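**Retcombe release** is a partnering and floorwork method used in contemporary dance training. It deals with the transfer of weight between two dancers and between a dancer and the floor, and it is taught mainly as a supplement to daily technique class. The method was set out by the choreographer and teacher Syafiqah Nasution, who named it after the Retcombe studio, where the first courses were held.

## Background

Nasution trained in contact improvisation and in Malay folk dance before turning to teaching. Her early classes were given without a fixed syllabus. Students were asked to fall and rise on a slow count, first alone and then with a partner, and to note where the weight left the feet. These notes became the basis of a written course, which has since been revised twice.

The first public showing of material built with the method was *Endaleo*, a duet of 2 parts with no set music. The second part repeats the floor pattern of the first with the roles of the dancers exchanged. Later group works, among them *Pattinasarany*, apply the same patterns to larger casts.

## Principles

The method treats any movement as a change of support. A support is the part of the body, the partner or the floor that carries most of the weight at a given moment. Dancers learn to name the present support and the next one before they move. The interval between the two is called the *pass*.

Three kinds of pass are taught:

- **Closed pass.** The new support is loaded before the old one is released. Balance is kept throughout.
- **Open pass.** The old support is released first. A short fall takes place.
- **Shared pass.** Two dancers release at the same time and each becomes the support of the other.

Lifts are regarded as a form of shared pass. Strength is given little attention in the written course, and a lift that needs a grip of the hands is usually sent back to an earlier stage. Contact is made with the forearm, the hip, the back of the shoulder or the side of the rib cage.

## Class structure

A standard class begins with the dancers lying on their sides. Rolling, crawling and sitting patterns follow, all of them closed passes. Open passes are brought in from kneeling height and then from standing. Partner work takes up the second half of the session. The class ends with a phrase learned by the whole group and danced in canon.

The full course runs to 300 hours for dancers and 600 hours for teachers. Teachers in training must also lead 2 supervised classes, one of them for students with no earlier dance experience.

## Notation

Passes are written on a single horizontal line. A filled mark shows a loaded support, an empty mark shows a released one, and a slash shows the pass itself. Duets use a pair of lines joined by a bracket. The system does not record the arms or the head unless they carry weight, and for this reason it is often used alongside video or a fuller form of dance notation.

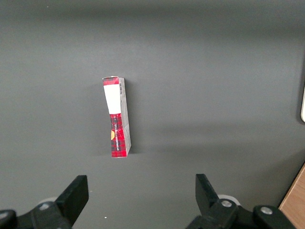

*Small cardboard box with a red and black plaid pattern and a white label.*

## Reception

The method has been taken up chiefly by small companies and by teachers of mixed-level classes. The Dellano summer school added it to its program as an elective in May and later moved it to the morning schedule. Critics of the approach have pointed to the slow pace of the early stages and to the limited use of jumps, which appear only in the teacher course. Nasution has replied that a jump is an open pass with a longer interval and needs no separate exercises.

## See also

- Contact improvisation
- Floorwork
- Dance notation
- Release technique

*Last revised 9/21/19*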